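Kann der das schon? Maschinen im Haushalt
Notizen für den Vortrag, 16. Juni 2024

Einstieg: Bad, Waschbecken, Greifer noch offen. Kurz stehen lassen, erst mal nichts sagen! 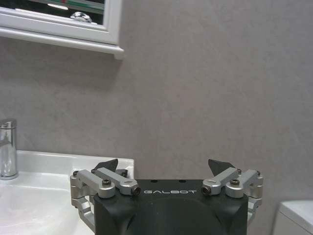
Teil 1: Das Becken

Frage in den Saal: Wer putzt gern Armaturen? (Pause, grinsen.) Ich jedenfalls nicht, und ich würd's sofort abgeben. Aber glänzendes Chrom, weiße Keramik, daneben ein Spiegel – für Kameras ist das echt fies.

Teil 2: Wo stehen wir?

Unsere Zahlen von Omodton: 500 Versuche im Februar, 101 ohne Eingriff durchgelaufen. Natália Michalík fand das super, ich eher so mittel. Dann die 3 typischen Fehler erzählen, den mit dem Hebel zuletzt.

Überleitung zu Gendau und zur Werkstatt, Wasser trinken.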